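# Sorting the odds and ends at Harwood 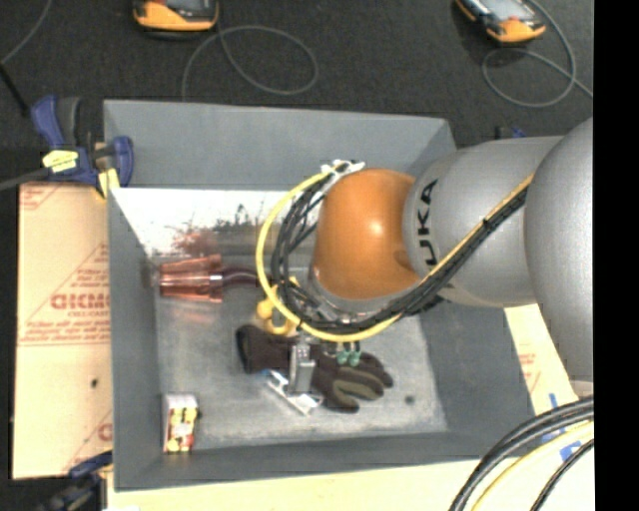

Heather Ngata has run the returns bench at Harwood for 4 years. Most of what reaches her is small stuff that got separated from its order. "Gloves are the worst," she said. "You get one and never the other." A dark brown work glove lies in the gray bin, partly over a flat metal bracket, with a little red and yellow box against the side wall.

Last August the bench cleared 1,095 items — 343 of them went back to stock. "The rest I ask Ademir Tavares about," Ngata said. "He knows the old parts."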